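Minutes of the Staditham Handheld Games Club, November meeting

Okay, I said I'd write these up the same night and then I didn't, so apologies if the order is a bit scrambled. I'm working from my own scribbles plus the chat log from the people who dialed in. We started at 7:10 pm, late as usual, and the October minutes went through with one fix (the swap table is at the front of the hall, I had it at the back).

Bindley cartridge run

Most of the night went on this! The sign-up sheet for the physical edition of Bindley closed with 169 names on it, and the print shop in Prernenham won't start a run under 300. So we're short. We talked it over for a good half hour. One side wanted to open it up to the Prernenham club, who have been asking since summer, and the other side wanted to drop the cartridge and do a boxed download code with the manual. I'm on the cartridge side and I said so, probably more than once. Vote was for opening it up and looking again in January. I'm writing to Prernenham this week.

Somebody asked if the manual would still be in color. Yes, if we get to 300. If we don't, I have no idea yet.

Andrade patch

The new Andrade patch broke old saves for at least 3 of us, me included, and I was forty hours in, so I'm still a little sore. Rolling back works if you turned off auto-update before you installed it. If you didn't, please hang on and don't delete anything! I've put the steps on the message board. We agreed to send one bug report from the club with everyone's save files attached, so get yours to me by the end of the month.

Money

We have $688 in the account after paying for the hall. The new dock and the two spare chargers come out of that next month. Dues stay the same. There was a short side discussion on whether to buy a second capture card, and we left it for now (I'd love one, but the old one does work).

Winter tournament

Kart racing won the show of hands, puzzle came second. Doors at noon, first heat at 12:30, and bring your own controller with your name on it, please, we still have a box of orphans from last year. Snacks are potluck again. I'm making the chili.

Any other business

The lending shelf needs its list redone, and I said I'd take that on too.

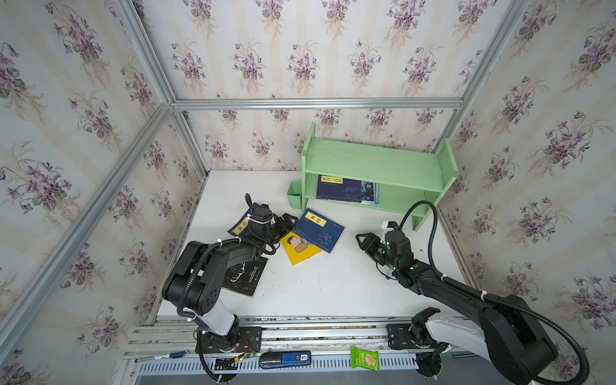

If you have something out on loan from before the summer, drop me a line with the title and I'll mark it down, no late fees, I promise. We wrapped up at 9:20. Next meeting is in December, same hall, and the topic is game of the year, so start arguing now.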